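Home Bowls Allotment Bits and bobs About Contact

Buying bowls online when you don't know your own size

Last updated: 2 Sep 2025

So I've finally bought my own set of bowls, after three summers of borrowing whatever was left in the club cupboard at Wokdale (mostly brown, mostly chipped, one with somebody's initials scratched over the emblem). I said I'd write up how it went, as a few of you asked, and I've got a fair bit to say about it, most of it to do with the returns page.

The set I wanted was the Skarker. Huguette Fraser has them in dark green and let me have a couple of ends with hers one evening, and I was gone. They just sat in my hand properly. I've got small hands and I've always felt I was about to drop a wood on my foot, and with hers I didn't feel that at all! They've got a dimpled grip that goes nearly all the way round, and the line is fairly narrow, so on our green (slow, heavy on the pavilion side) they don't wander off into the next rink the way the club ones do.

I asked Huguette what size hers were and she said she thought a 2. She bought them years ago and the number has got a bit worn. Remember that, it comes back later.

Nowhere near us sells bowls over the counter any more. There used to be a sports shop by the station with a shelf of them at the back, but it does trainers and phone cases now. So it had to be online, and I went with Bakker, mainly on the strength of Joris Van Dijk at the club having bought his shoes there. They wanted £300 for the set, which made me go and put the kettle on. New bowls are dear and I knew that, but it's different when it's your own card.

Then you get to the choices. Size, weight, colour, emblem. I spent far too long on the emblem — I had it down to a heron or a plain ring and kept swapping, and my husband stopped answering after a while. I chose the heron. Colour was maroon with a bit of a swirl in it. Medium weight. Size 2, like Huguette's.

I did read the terms, or I read the top bit of them. What I skipped was the paragraph saying that a stock set can come back within the usual time if it hasn't been on a green, but a set with a chosen emblem counts as made to order and can't. I'd seen "free returns" on the front page in big letters and that was enough for me. The emblem had a drop-down menu just like the colour did! It never crossed my mind that picking a heron off a list made them special.

They took 19 days to come. The site had said up to three weeks so I can't grumble, but I did check the tracking more often than I'd like to admit.
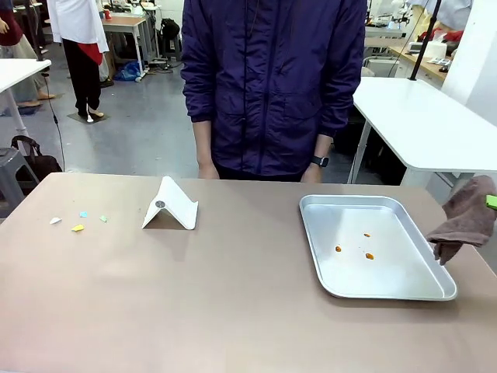

Coloured paper on the tabletop.

Anyway. Out of the box they were lovely, the maroon much nicer than on my screen, and I knew within a minute they were too big. My thumbs wouldn't meet round the middle. There's an old test where you put both hands round the running surface, and if your middle fingers touch underneath and your thumbs touch on top, that's your size. Not everyone swears by it but it's a decent start. Mine had a good gap. I took them to the club in the hope I was imagining it, and Joris put one of mine next to one of Huguette's on the bench and you could see it straight away. Hers are a 0. She was mortified, poor thing, and I felt worse for her than for me.

I rang Bakker expecting a flat no. The woman I got was very pleasant and it was sort of a no. They couldn't refund a made-to-order set, but if I sent them back unused they would take them in part exchange and make me a new set in the right size, and I'd pay £70 for the difference. Plus the postage back, which for a box of bowls is not small, as you'd imagine. I asked if that was written down anywhere and she said no, it was at their discretion. I said yes before she could change her mind.

Could I have argued? Joris thought so. He reckons an emblem off a standard list shouldn't count as personalised, and he may be right, I really don't know the ins and outs. I didn't have the energy for letters back and forth with the season half gone. If anyone reading does know, put it in the comments, I'd be interested.

The second set arrived quicker than the first. Size 0, still the heron, and they are everything I wanted. I've been out with them most evenings. My forehand draw is still a bit short but the backhand has come on no end, and last week I beat Huguette in a friendly by 3 shots, with her laughing the whole way round.

If you're about to order your own, then. Try the thumbs thing with a few different club bowls first, and look at the number on the side yourself (take your glasses). Email the shop and ask whether a set with your emblem can be sent back, so you've got the answer in writing. And if you aren't fussed about the emblem, have the plain one.

I still need a bag. There's a Valtine one with wheels that I keep looking at, but I'm making myself wait until November in case they knock a bit off once the greens are shut. The bowls are living in a shopping bag in the hall for now, and my husband has already walked into them twice.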